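Fedholm Refill Station: Set-up Guide
Section 4. Opening and loading soft-pack refills

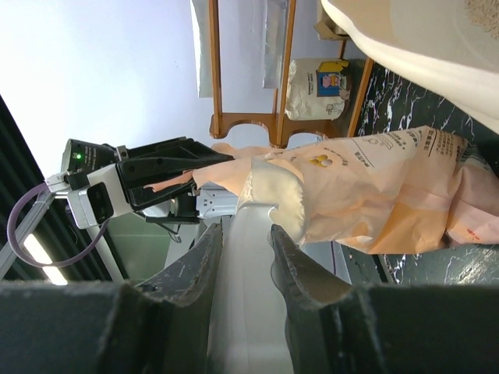 Applies to the 8-slot and the 18-slot station. If yours is the older Stillari tray, skip to Section 6, the loading is different.

Read the whole section once before you cut anything. Takes a few minutes.

Before you start
Clear a flat surface. Wipe it, dry it.
Have ready: scissors, a bin for scraps, one strip of tape, the blank labels from the accessory pouch.
Station must be standing upright with the lid off. Section 3 if you haven't got that far.

Opening the bag

1. Check the bag. Holes, split seams, anything damp inside: don't load it. Set it aside and use another.

2. Lay it flat, printed side up. Many refill bags are part printed, part see-through. Find the see-through part if there is one, it tells you where the contents have bunched up.

3. Push the contents away from the end you plan to open. Gently. Flat of the hand, not fingertips.

4. Pinch a strip of the bag near the end and pull it taut. Cut straight across, well clear of the contents.

CAUTION: Never stab the bag with scissor points or a knife. You will catch what's inside.

NOTE: Printing in a language you don't read? Look for a use-by date and keep that piece of the bag. Tape it inside the lid.

5. Squeeze the air out slowly. Thin plastic rips along the fold if you rush it.

Loading the station

6. Hold the open end over the slot. Bag tilted, not upside down.

7. Ease the contents out a little at a time. If it comes out in one lump, stop, pull it apart by hand, carry on.

8. Fill to the line molded inside the slot. No higher. Overfilled slots are the main reason the lid wont sit flat.

9. Press down lightly with your palm. Do not pack it tight, soft material needs some room or it tears on the way out.

10. Label the slot. Contents first, then the date you opened the bag.

11. Lid on. Push both corners untill they click.

Leftovers

Still some in the bag? Fold the cut end over twice and tape it. Store it flat on the bottom shelf, nothing heavy on top. Use within 60 days of opening.

Empty bags: flatten, put in with soft plastics if your area takes them. Otherwise regular trash.

CAUTION: Keep bags away from babies, small children and pets. Suffocation risk. Goes for the scraps too.

Quick fixes

Lid pops up: slot too full. Take some out, try again.
Contents stick to the bag: static. Wipe the outside with a slightly damp cloth, wait a minute.
Bag tore down the side: tip everything into a clean bowl and load from there.
Slot cracked: stop using it. Replacement slots are sold singly, part number is on the underside of the station.

Next: Section 5, Wall mounting with the Pesonen bracket.

Rev. 28 Aug 2026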